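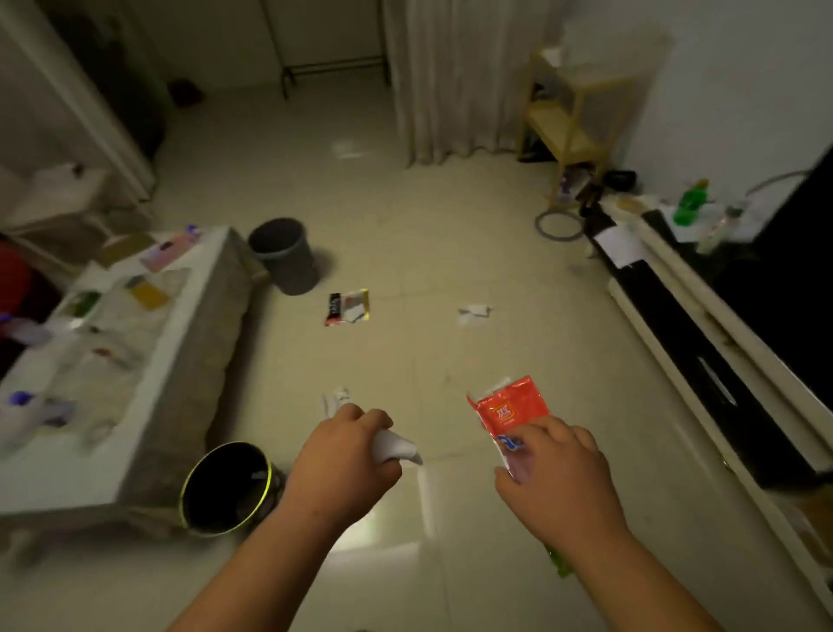 Tissue in the left hand, torn snack wrapper in the right, more litter still on the tiles

Which gripper for picking up litter indoors?
Posted by Tondale, November 30, 2024

I'm choosing between a two-finger parallel gripper and a soft three-finger one for a small arm on a wheeled base. The job is tidying a living room floor: tissues, crisp packets, scraps of paper. Both makers claim theirs handles "everyday household objects", and both demo videos show a tennis ball and a mug. I don't own a tennis ball. Has anyone tried either on flat, thin rubbish lying on glossy tiles?

Birger Skjelbred
I ran both over 214 pick attempts in April. The parallel one managed crumpled tissue well enough and missed 57 times overall, mostly on flat wrappers. The soft one was worse – the fingertips are too thick to get under an edge, so it pushes the packet along the floor. I wouldn't trust any figure, mine included, unless the wrappers are dropped at random. Look at how your own hand does it: a wrapper gets pinched at a fold. Thin fingertips with a bit of rubber helped me more than changing the gripper.
Check your camera too. Shiny tiles gave my depth sensor holes wherever the light bounced, and clear film barely showed up at all.

Hunow
just get suction, works on everything

Mudis
Suction does not work on everything. Try it on a screwed-up tissue and tell us how you get on. It might hold a smooth packet if you're lucky with the creases. I'd go with Birger's fingertips and ask the seller for a returns period in writing before paying.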